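Jendance season four: confessional counts through episode nine

Episode nine ran long again, so the sheet is a day behind. The totals are now complete through the end of the Kakine week, and I have gone back and corrected three entries from episode two where I had credited a voice-over to the wrong dancer.

For new readers, the method has not changed. A confessional is any stretch in which a contestant speaks to camera alone, seated or standing, against the interview backdrop. If the show cuts away to rehearsal footage and comes back to the same answer, I log one confessional. If the clothes or the hair have changed, I log two, even when the audio is joined to sound like one sentence. Couple interviews are logged separately and do not appear in the totals below. Recaps and the "next time" package are left out.

The season total stands at 364. At the same point last season it was 269. Part of the increase comes from the extra hour in the premiere, but if I drop the premiere from both seasons the gap is still there. The show is using more interview and less floor. Episode nine had 37 minutes of dancing in it by my stopwatch, including warm-ups, and that is the lowest I have recorded for a regular episode.

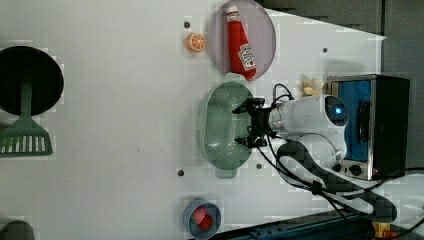
Thitima Sangkhawat wrote under the last post that I should weight by length, as a two-second reaction and a full backstory segment both score one in the current sheet, and the short ones are mostly there to cover a cut. She is right that this matters. I tried it on episodes six through nine. The order of the top five stays the same. The bottom half moves a good deal, mainly because Godinho gets a lot of short lines and almost no long ones. By count he is fourth from last. By seconds he is last, and he has not had an answer longer than one sentence since the group number in episode five.

I read that as a standard early-exit edit. The alternate reading is that he is bad in interviews and the editors have nothing to use. Both are possible. The sheet can't tell them apart, and I would ask people quoting it on the forum to stop saying that it can.

Anetti is the opposite case. Her count was flat until episode seven, then doubled, and nearly all of the new material is about other people's conflicts. She explains what the argument was, who started it and where everyone was standing. In past seasons that role has gone to a dancer who finishes somewhere in the middle. The winner's edit usually has more family material in it by this stage, and she has had none. The studio audience seems to like her, though crowd noise on this show is mixed after the fact and I don't log it.

On the judges: the change in scoring that was announced in episode eight makes the public vote worth 200 points, equal to the panel. The host read the rule out twice and the two versions were different. In the first, the points are split by share of the vote. In the second, they are handed out by rank. These give very different results when one contestant has a large lead, and the on-screen graphic did not settle it. I have worked the table both ways and put the rank version first, as that is how it was done in season two. 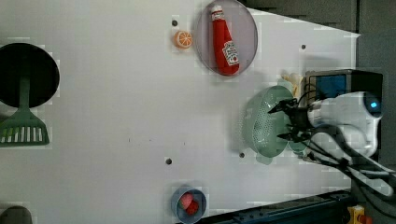 Tabletop with plate, ketchup bottle and orange slice.

Some housekeeping. The sheet now has a tab for weighted seconds, covering only episodes six through nine. I will fill in the earlier ones as time allows – each takes an evening, and the stream drops frames if I scrub too fast. The column marked "P" is for production voices heard off camera. There were four in episode nine, all questions, all during the Kakine hotel argument.

Corrections are welcome if they come with a timestamp. Please use the broadcast version, as the streaming cut trims the cold open and everything after it lands early.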